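Ernmont publishes good practice guide for testing two-armed robots in simulation

Print | E-mail this release

HURNEN, February – Ernmont has published a good practice guide for teams that test two-armed household robots in simulation before they are allowed to work in a real room. The guide runs to 19 pages and is free to download.

It sets out how a test room should be built, what must be written down for each run, and when a result may be quoted in a safety file. Under the guide, a task has to be run at least 1000 times with the same software version before a success rate is given. Runs that are stopped early must be counted and reported with the rest.

The draft was tried out over six months with the engineering firm Deligiannis, using its Hurar simulation software. The two teams logged 1516 runs of desk and tabletop tasks.

"People were reporting results from rooms with one table and one block on it," said Lambros Psarras, who led the work at Ernmont. "A desk in a house has furniture close by and things of different heights on top. The guide asks for that from the start."

Test rooms should include walls and seating as well as the work surface, and both arms must be modelled in full, even where a task needs only one.

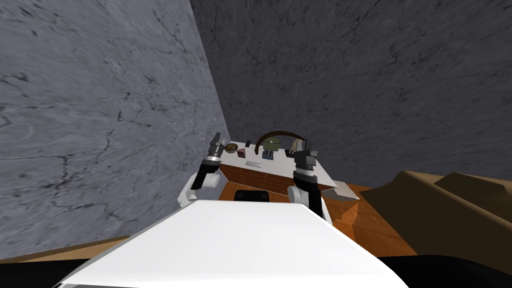

Start positions for both grippers must be recorded, along with the smallest gap allowed between the arms while they are moving. Any change to the layout counts as a new test and needs its own entry in the log.

The guide does not replace existing safety standards for robots. Comments on the first edition can be sent to Ernmont's Hurnen office, and a revised text will follow.

Shares: 6 | Comments: 0

Recent releases
Ernmont opens Hurnen training room
Reporting stopped runs: a short note for test teams
Deligiannis and Ernmont extend joint work on Hurar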